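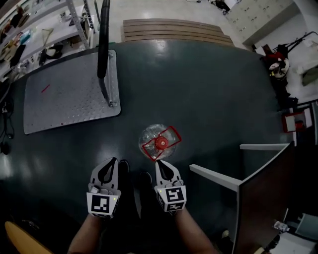
Samier Tabletop Finish, Slate Green: Long-Term Review

Samier sells this as a two-part waterborne coating for desks and benches. I applied 2 coats with a foam roller at 65% humidity and let the top cure for 19 days before loading it.

Coverage

One can did the top and edges with a little left over. The Wustik primer under it needed a light sanding first - the grain raised more than the label suggests.

Wear

Samier rates the film at 4,000 rub cycles. My own test, a weighted nylon pad, showed the first change in sheen at around 2,000. Color held. Rounded edges wore better than the square test piece, where the film thinned at the corner.

Stains

Coffee and dish soap wiped off after an hour. Ballpoint ink left a faint line that alcohol removed, along with some gloss.

Compared with Tripathi Bench Coat

Tripathi dries faster and smells stronger. It also shows fingerprints less. Samier is easier to touch up.

Rating: good for desks, marginal for a workshop.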